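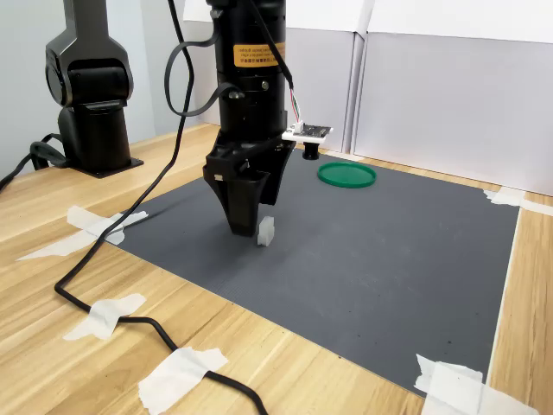 3.2 What people keep on their desks

I went into this part of the study expecting to write mostly about paper. Our 40 participants at the Norville site had told us in the August survey that paper was what got in their way, and I believed them! But once Yolanda Nakamura and I sat down with the interview notes, the talk kept drifting to small stuff with no proper home (clips, caps, dice, bits of plastic somebody meant to throw out). The little frosted cube on the gray mat in Figure 3 is a good case of what we ended up calling a "stayer": light, easy to move, in no one's way, and so left standing right where the work happens. Tape is another one. I coded the white strips holding the cable to the wooden tabletop as "temporary fixings," a label I borrowed from Mujić and stretched quite a bit.

We logged 935 mentions of objects across the interviews, and 200 of those were stayers. I'd have guessed far fewer. People were oddly fond of them, too, and one participant from the Sullton group spent 24 minutes on a single eraser (I let her go on, it was great material). Mats came up a lot as well, mostly as borders.

Figure 3. A stayer on a work mat, with taped cable.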